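Sorting Cutlery and Small Things into Colored Bins: A Report on Shared Table Habits

27 Nov 2021
By Leonie Prendergast

The project started with a spoon. More exactly, it started with the lack of one, in August, when I had a yogurt and eighteen people at the Virkcombe workshop had apparently hidden every utensil in the building. My course asked for "a small study of order in a shared space." I had the shared space. Order was going to need some work.

The method was cheap. I put plastic bins in different colors on the long wooden table and left the loose cutlery beside them, along with a few small odds and ends. There were no labels at first. I wanted to see whether color alone would tell people where to put things, and whether they would agree with each other. The budget allowed 30 dollars for bins and I spent it all, mostly on shipping.

The cutlery was a mixed crowd. Some of it was metal, some plastic, and a fair amount had colored handles, which turned out to matter far more than I had planned for. Iltari, my study partner, wanted to sort by material. I wanted to sort by use. The people at the table sorted by whatever was closest to their elbow.
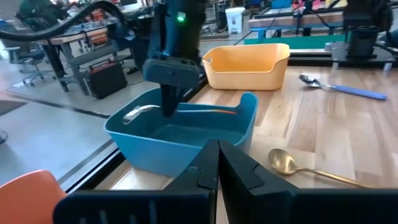
Does the color of a bin change what people put in it?

Only when the thing going in has a color of its own. A blue handle tended to end up in a blue bin, even after we had told people that blue was for plastic. Plain metal pieces went anywhere. Gold-colored ones were treated as a special case and left out on the table, as if putting them away would be rude.

We then ran a second round with written rules taped up on the wall. The rules were Iltari's and they ran to a full page. They covered material, size, handle color and what to do with "ambiguous forks." I have kept the page as a warning. People read the first line, nodded, and went back to matching handles.

For the third round we cut the rules to one sentence: spoons in blue, everything else in orange. This worked better, though it left the yellow bin without a job. It filled up anyway. An empty bin on a shared table is an invitation, and by the end of the week ours held pens, a tea bag and somebody's bus pass.

Position was the other thing we tested. Bins near the front edge of the table got used. Bins pushed to the back were mostly ignored, and people would stack a near bin well past sensible before reaching over to a far one. Moving the orange bin forward did more for the sorting than the whole page of rules had, which Iltari took well, considering. 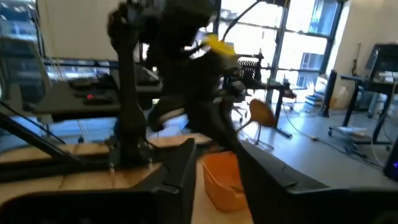

Distance also changed how carefully things were put down. A short reach gave us spoons laid flat with the handles more or less together. A long reach gave us a toss. We logged 1,375 items over the three rounds, and the untidy ones came overwhelmingly from the back of the table. I would have liked to measure noise as well, but Pedier, who sat closest, offered to do that by shouting.

There are problems with the study. The same people took part in every round, so they may simply have gotten used to us. We changed the rules and moved a bin in the same week, and the two effects are hard to pull apart. The first 400 items were logged in pencil on a paper towel – readable, but not by anyone else. Xaba, who marked our draft, asked why there was no round with bins all of one color. We had no good answer, and we had no money left for more bins.

If I did it again I would start with the one-sentence rule, use two bins and keep both within easy reach. I would also put lids on anything meant to stay empty. The bins are still on the table at Virkcombe, and the bus pass has not been claimed.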